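How do I keep white fuzz off dark clothes when everything dries indoors?

Posted by Sumeya Gebru, 10/10/2020

Hi everyone, I hope somebody can help me before I give up and dress the whole family in beige. We live in an upstairs apartment in Clunley with no yard and no dryer, so the wash goes on a rack in the living room, and whatever doesn't fit ends up over the backs of chairs. I fold on a little square table in the same room, with the toys and the TV and a small person running through the middle of it all.

My trouble is the black fleecy things. They come out covered in little white specks, and I can't work out if they're picking it up in the wash, on the rack, or afterward when I pile everything on the sofa. I've already stopped washing them with the towels. The orange and the mustard things seem fine, or maybe it just doesn't show on them! I have been through 11 lint roller refills since March and I'd love to stop buying them.

Siamak Moradi

Check your pockets for tissues. It's always tissues.

Alcides Valderrama

Tissues are a good guess, but I had the same problem for years without a tissue in sight, so let me tell you what worked at our place (sorry, this got long).

Turn the fleece inside out before it goes in, and wash it with other smooth dark things, jeans if you have them. Clean the filter on the washer too. Ours hadn't been opened since we moved in and I'll spare you the details. Then give each piece one good hard shake by an open window before you hang it, and another when it comes down.

After that I'd look at the sofa. Fleece grabs hold of whatever it touches, and if it sits in a heap with towels and stuffed animals it's going to come away wearing some of them. I take the darks straight from the rack to the table, wipe the table first with a damp cloth, and do them before anything else. Socks can wait, they don't care. For the specks that are already there, a slightly damp rubber glove rubbed in one direction gets most of them, and it costs a lot less than refills.

Sumeya Gebru

Thank you both so much! Pockets were empty, I checked every one. I'm going to try the glove tonight, and the sofa theory makes me a bit nervous, because you should see the state of mine on laundry day.
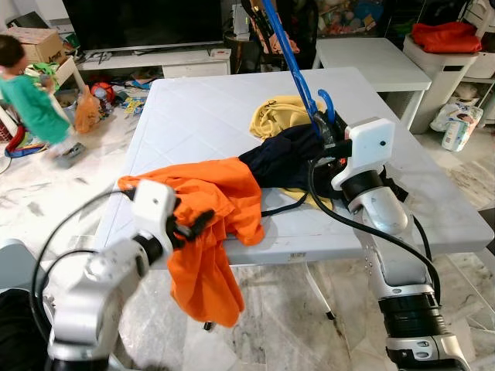
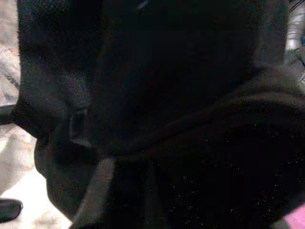
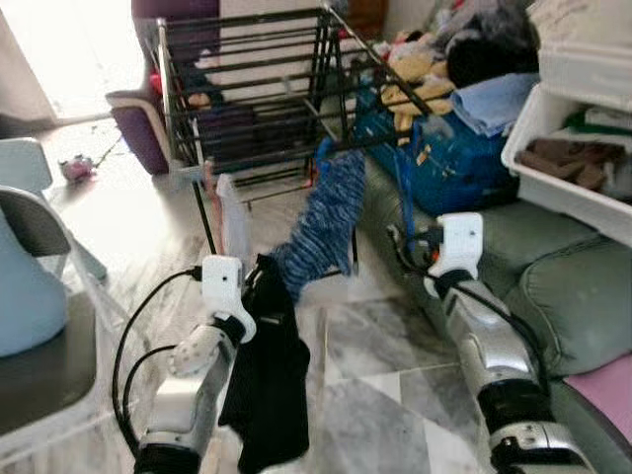
Zewditu Kahsay

I'm with Alcides on the sofa, and I'd add that a cheap flat sheet thrown over the cushions before you start piling saves a lot of trouble. Shake it out the window when you're done and fold it away until next time. If the fleece is new it may also be shedding a little itself, and mine settled down after three or four washes on cool.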